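Lonness parish puts its confirmation hymns on a listening page

Families with a young person starting confirmation classes at Lonness this September will find something new waiting for them alongside the usual folder and the letter about the retreat. The parish has put together a listening page, free to use and open to anyone who fancies a go, with recordings of the hymns and sung responses that come up most often in Sunday worship.

The idea came from Birgit Sauerland, who has taught the confirmation group for longer than she cares to admit, and who noticed last year that a good many of her class went quiet as soon as the organ started. They weren't bored, she says, and they weren't being awkward either. They simply didn't know the tunes, having grown up with a different set of songs at school or with none at all, and it is a hard thing to sing out at fourteen when you aren't sure where the next note is going.

"I grew up with my grandmother humming these over the washing-up," she told us over a very welcome cup of tea in the hall. "You can't set that as homework, but you can give them something to play on the bus."

There are 47 recordings on the page so far, each with the words underneath and a line or two on where the hymn comes from and when in the church year you are likely to meet it. Orlando Sánchez, our organist, recorded the accompaniments over the summer, mostly in the evenings when the traffic on the hill had died down, and a small group from the choir came in to sing the melody line. Every hymn is there twice, once with voices and once with the organ alone, so that the braver ones can try it by themselves. Orlando has taken the slower pieces a touch quicker than he does on a Sunday, and he has already been teased about it.

The numbers follow the blue hymn book, so if you hear that we are singing 654 you can go straight to it without hunting through the index. The psalm tones have a section to themselves, and so do the seasonal responses, although the Advent ones are still to be added and Finn Hagedorn, who built the page, asks for a little patience while he finishes them. 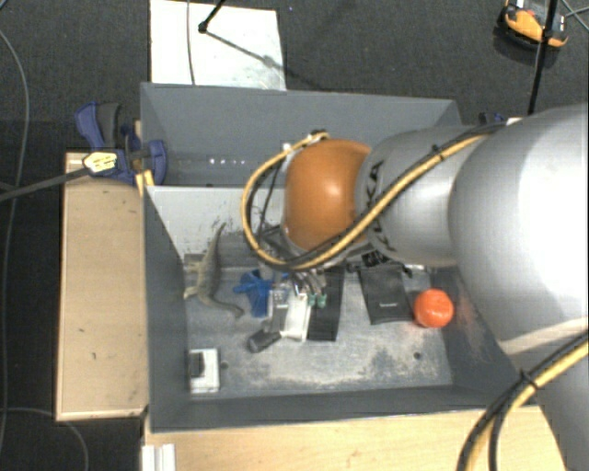 Finn would also be very glad to hear from anyone who finds a wrong word or a link that goes nowhere. He sang in the youth choir himself not so long ago and has promised to put things right as quickly as his shifts allow.

The confirmation group will be asked to listen to 2 hymns a week and to come ready to say which verse they liked best, or liked least, which Birgit says usually makes for the livelier conversation. There is no test and no marking. Parents are warmly encouraged to listen too, and so are those of us who have been mumbling through the third verse for years!

Lieselotte Kettler is printing the address of the page on cards, 100 to begin with, and these will be on the table by the door after the morning service. If you don't use the internet, have a word with her and she will happily copy the recordings on to a disc for you.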